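Renato Zapata
Thread on soup. I've made a pot of it almost every week for years and people at work keep asking me how, so I'm putting it all in one place.

1/ I started making soup for money reasons. I was buying lunch at the place downstairs from my office, and when I went through my bank statements I had spent $1,474 there in a year. The food was okay. It was not $1,474 okay.

2/ My method is the same every time. Fat in the pot, onion, salt, the hard vegetables, liquid, then the soft vegetables at the end. Once you know that order you can stop using recipes for most soups.

3/ Onion first, and give it longer than you want to. Ten minutes on medium-low. Recipes that say "cook onions until soft, 3 minutes" are wrong. If they start to brown before they soften, add a spoonful of water and turn it down.

4/ Salt at the onion stage, again when the liquid goes in, and once more at the end. If you're using store-bought broth, skip the middle one and taste. The carton I get is Numdale low sodium and even that is salty enough once it has boiled down a little.

5/ Hard vegetables are carrots, potatoes, turnips, parsnips, celery root, winter squash. Cut them about the size of a die. Bigger pieces look nice but then you have to cut them up with your spoon at your desk.

6/ Green vegetables go in last. Broccoli, peas, spinach, green beans, zucchini. Broccoli gets five minutes, maybe six if the stems are thick. Peel the stems and put them in a minute or two ahead of the tops. Past ten minutes it turns gray and the whole kitchen smells like a cafeteria.

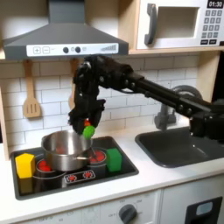
7/ On stock. I make it maybe once a month. I keep a bag in the freezer for onion ends, carrot tops, celery leaves, mushroom stems, and parsley stalks. When the bag is full it goes in a pot with cold water and a bay leaf for an hour. Strain it. Done.

8/ Things I leave out of the bag: broccoli and cabbage (bitter), beet peels (everything goes pink), potato peels (cloudy), anything slimy. A freezer bag is not a compost bin. I learned that from one very bad batch.

9/ If you eat meat, save chicken bones too, in their own bag. Those need about three hours at a low simmer. Small bubbles at the edge of the pot is what you want. A hard boil makes it greasy.

10/ Water is fine. I want to say that clearly. If you have no stock, use water, an extra onion, and a rind of hard cheese if there's one in the fridge. Lentil soup in particular is better with water.

11/ The lentil soup, since it's the one I get asked for. Two onions, three carrots, four cloves of garlic, a spoon of tomato paste, a teaspoon of cumin, a cup and a half of brown lentils, seven cups of water. Simmer 35 minutes. Lemon at the end. It keeps for five days and is better on the second.

12/ Fry the tomato paste before the water goes in. Push the vegetables to the side, drop the paste on the bare spot, and stir it until it goes from bright red to a rusty color. Takes two minutes and makes a big difference.

13/ Squash soup is the only one I use the oven for. Halve the squash, scoop it, oil it, cut side down at 450 until a knife goes through with no effort. Then scoop the flesh into the pot with your onions and add broth. Roasting gets rid of a lot of the water and you don't have to peel it raw, which is how I cut my thumb in December.

14/ Pots. Mine is a plain stainless one with a lid that doesn't match. My neighbor Craig Cowie has an enameled cast iron one by Andell and we made the same soup in both one evening. His browned the onions more evenly. Mine heated up faster and I can lift it with one hand. The soups tasted the same.

15/ Size matters more than brand. A pot that's too wide boils off the liquid before the carrots are done, and a pot that's too small boils over. For one or two people, get something in the four to six quart range and a small one for reheating. I use the small one every day. It lives on the stove.
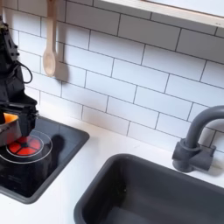 Reheat only what you're going to eat. Every time you warm the whole batch and cool it down again, the potatoes get mealier and the greens get sadder. Ladle out a bowl, put the rest back in the fridge.

16/ Noodles, rice, and small pasta get cooked separately and added to the bowl. If you leave them in the pot they drink all the broth overnight. I ignored this for a long time. Barley is the exception, I leave it in and thin the soup with water the next day.

17/ Freezing. Leave an inch at the top of the container. Label it, because squash soup and red lentil soup look identical frozen. Bean soups freeze best. Anything with cream or milk separates, so freeze it before the cream goes in. Potato chunks go grainy, but if you're going to blend the soup it doesn't matter.

18/ Cooling. Don't put a full hot pot in the fridge. Split it into shallow containers, or stand the pot in a sink of cold water and stir it for a while. It should be in the fridge within two hours.

19/ Blending. An immersion blender is the one gadget I'd pay for. Mine is an Ogura and it was $71, which felt like a lot. Before that I used a countertop blender and got hot soup on the ceiling. If that's what you have, fill it halfway, take the little cap out of the lid, and hold a towel over the hole.

20/ If the soup tastes flat, try these in this order before you add more salt: a squeeze of lemon or a little vinegar, then a small pinch of sugar if it's a tomato soup, then a few drops of soy sauce. It's usually the lemon.

21/ If it's too salty, add more water and more vegetables. The thing about putting a raw potato in to soak up the salt does not work. It gives you a salty potato and the same soup.

22/ If it's too thin, mash some of it against the side of the pot with a spoon, or blend two ladles and pour them back in. I never bother with flour.

23/ Toppings do a lot of work. Toasted bread crumbs, a spoon of yogurt, chopped parsley, chili oil, a fried egg. My coworker Sławomir Kwiatkowski puts chopped dill pickles and some of the brine in potato soup. I was doubtful but I do it now too.

24/ Cost, for those who asked. A pot of lentil soup runs me under $6 and gives me five lunches, sometimes six. Chicken is more. I still buy lunch downstairs when I've forgotten to cook, usually the sandwich.

25/ A few people asked about beans. I use dried when I plan ahead and canned the rest of the time. Dried beans should be soaked overnight with a spoon of salt in the water. Old beans never get soft no matter what you do, so buy them somewhere that sells a lot of them. The Rerska market has good turnover.

26/ Replying to Angus MacLeish, who wanted to know about slow cookers: they're fine for bean soups and anything with tough meat. I still do the onions on the stove first. For vegetable soup I wouldn't use one, everything ends up the same texture.

27/ And for Alistair Strachan, yes, you can halve the lentil recipe. Use four cups of water instead of three and a half, the smaller batch loses more to steam. Keep the cumin at a full teaspoon if you like it. I'll post the barley and mushroom one when I make it next, I need to write down how much I use of anything.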